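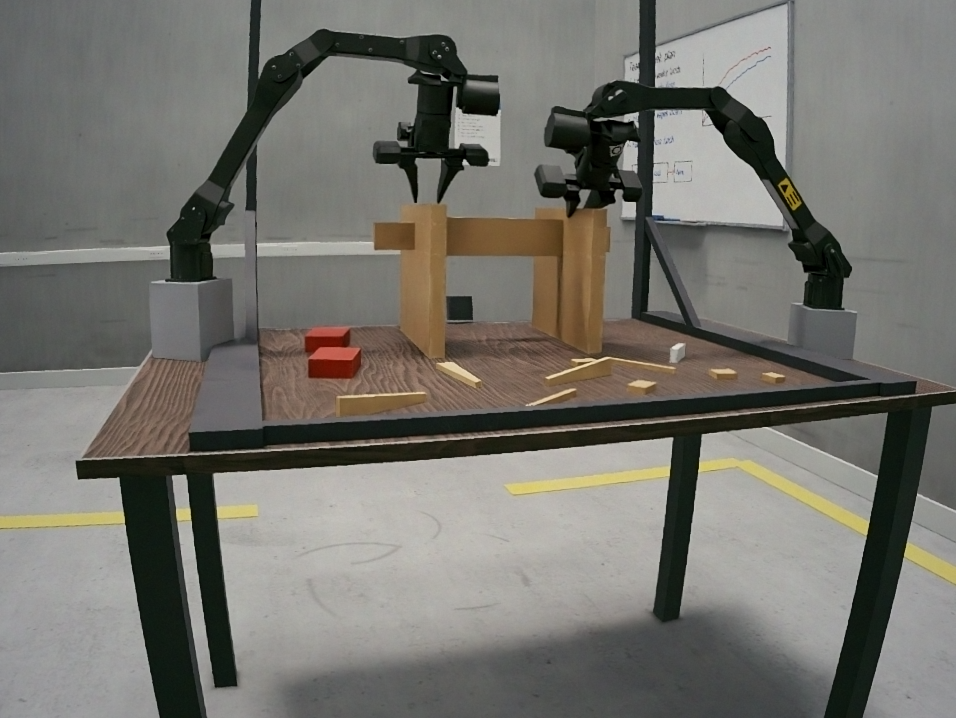 How often should the two-arm table cell be re-zeroed?
Re-zero both arms after every 50 operating hours, and whenever a pedestal, gripper or wrist camera has been loosened.

Limico Two-Arm Cell – Set-up and Care
Section 14: Re-zeroing the arms
By Agata Caruso, 27/10/2024

CAUTION: Keep hands outside the table rim while the arms are powered. The stop button must be within reach of the operator.

1. Set the speed limit to 30 percent on the controller.

2. Check that both pedestals are tight against the rear corners of the table. If a bolt turns by hand, stop and follow Section 9.

3. Raise each gripper straight up until it clears the tallest part of the block structure, then open the fingers. Do not swing an arm sideways at post height.

4. Inspect the workspace. Wedges, planks and small blocks may remain on the tabletop, provided that none of them rests on the rim.
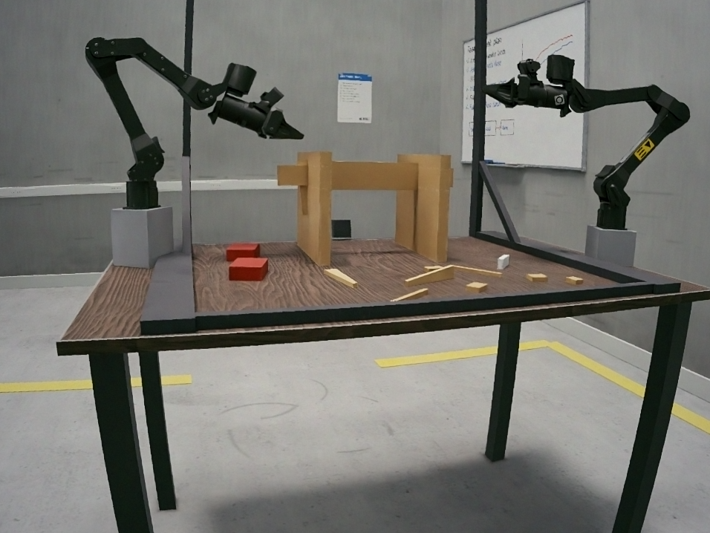 5. Send the left arm to its zero position and wait for the tone. Repeat with the right arm. The arms must never be zeroed together – their paths cross above the center of the table.

6. Run the Bisska check program. If it reports fault 1589, repeat step 5 for the arm named in the message.

7. Record the new offsets in the cell log and restore the normal speed limit.

Note: Cells delivered before January use the older wrist cable. Leave slack at the last joint before step 5.

Comments

Edem Baidoo: Does step 6 apply to the Shehu controller as well?

Agata Caruso: It does. The program is listed under Service.

Hauke Bauerfeind: Fault 1589 cleared on the second pass, right arm only. Thank you.

Limico Technical Documentation, Jilbridge | Contact | Copyright Limico | Back to top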